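Lutora Two-Arm Handling Kit – Gallery

Published May 25, 2025
Text: Colm Keane

The Lutora kit is a bench-top handling package for light assembly, sorting and clearing work. It ships as two arms, two parallel grippers, a wrist camera for each arm, a controller and the Mustaden software license. We have had one on loan at the Rolton workshop for evaluation. This page collects the wrist camera material along with notes on the gripper, the camera placement and the service contract. The full test report will follow in August.

The standard gripper is a two-finger parallel type. Fingers are swapped from the front with two screws and a locating pin. The supplied set is printed plastic. Flanagan, the distributor, also sells a blank finger for customers who want to cut their own profile, and the print files are included with the license.

Grip force is set in software on a scale from 1 to 100. We left it low for all board and paper work. At higher settings the fingers mark soft material, and the manual says as much. There is no force sensor in the finger itself – the value is worked out from motor current, and it drifts a little as the drive warms up. Peadar Ó Briain recalibrated at the start of each session and found that sufficient.

Camera view, right-left coordination

The wrist camera looks down past the fingertips, so the lower part of each picture is always taken up by the gripper. Users coming from an overhead camera will need a day or so to get used to it. The benefit is that the gap between the fingers stays in view at close range, where an overhead camera is usually blocked by the arm. 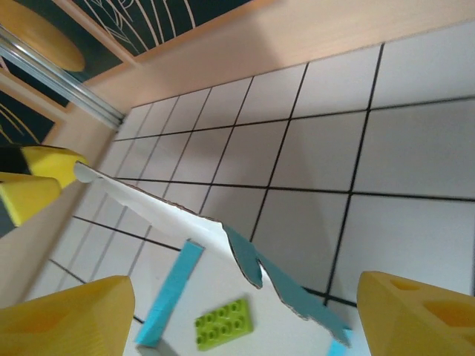

Wrist camera, clearing task. White sheet with a torn teal-blue edge, a cyan strip and a lime-green brick-style plate on top. Apparently a second gripper at left, at the curled edge of the sheet.

Sheet material is the harder part of the clearing task. A curled edge gives the finger something to get under, but it also moves when touched, and the software has to look again before closing. Mustaden handles this with a short pause and a second detection pass. The pause can be shortened in the settings. Bríd Cronin tried the shortest value and went back to the default after a few dropped sheets.

Some blur is to be expected on small parts while the arm is moving. Exposure is automatic out of the box. Fixing it by hand gives cleaner pictures under steady light, at the cost of a setup step whenever the lighting changes. The camera mount has a single adjustment for tilt, locked by a hex screw that is awkward to reach once the cable is clipped in.

Work surface

A surface with a regular grid is useful during setup. It gives the operator a quick visual check on camera tilt, and the calibration routine can use it if the line spacing is entered by hand. Dark lines on a light ground worked well for us. Glossy surfaces did less well, and Ciarán Mac Mathúna recommends a matte mat where the bench top is polished.

Teaching a task

Tasks are taught by hand guiding or with the paired leader arms, sold separately. Hand guiding is fine for single-arm work. For anything where one arm holds and the other picks, the leader arms save a lot of time. Each recording can be trimmed, labeled and replayed at reduced speed before it is added to the task library. The library view is plain and quick to use. Search is by label only – there is no filter by date or by operator, which we have asked for.

Results so far

Single-arm picking of rigid blocks completed on 98 percent of attempts. Two-arm sheet handling is still under test and we are not publishing a figure for it yet. The most common fault was a part pinched at its corner and turned in the grip. Longer fingers reduced this but made it harder to work near the enclosure walls.

Service and support

Flanagan offers a basic plan and an extended plan. Both cover remote support and software updates. The extended plan adds a loan arm during repairs and a yearly site visit. Gripper fingers are treated as consumables and are excluded from both. Our one support request, a controller that would not find the second arm after an update, was answered by Róisín Geraghty and closed in 3 days. The fix was a firmware rollback, since replaced by a proper patch.

Supplied by Flanagan on a standard evaluation loan. The kit goes back at the end of the test period. Questions about the print files or the calibration routine should go to the Rolton workshop desk.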